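4.2 Comparing grippers on awkward shapes

Box-shaped items tell us very little about a gripper, so for the second round we turned to the shapes that made us curious in the first place. The Zinura two-finger gripper and the softer Cisix hand each ran 900 simulated trials, driven by the same Jasunness controller, with three camera views logged throughout. We were delighted by how clearly the two designs came apart! The toy mushroom was the best test of all: a round cap leaves two flat fingers very little to hold, and the stem swings the weight off to one side. 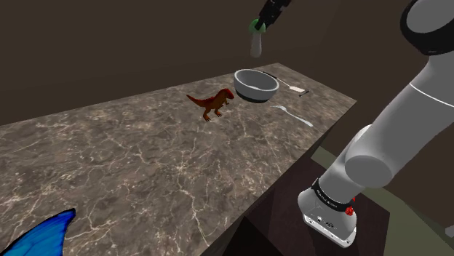
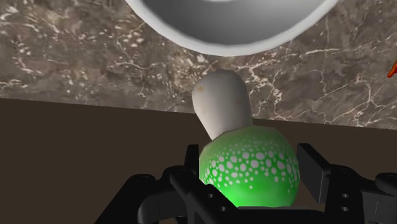
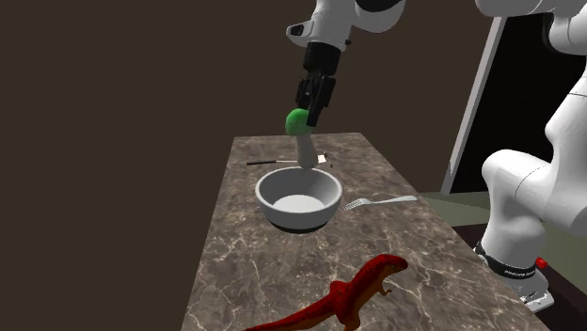
Figure 3. Simulated trials with the two-finger gripper, seen from three views.

Salamatu Akinola then repeated 200 of the trials with a lower closing force, keeping the Wilczyńska friction settings as they were. Those runs are compared in Section 4.3, together with the changes we made to the wrist angle.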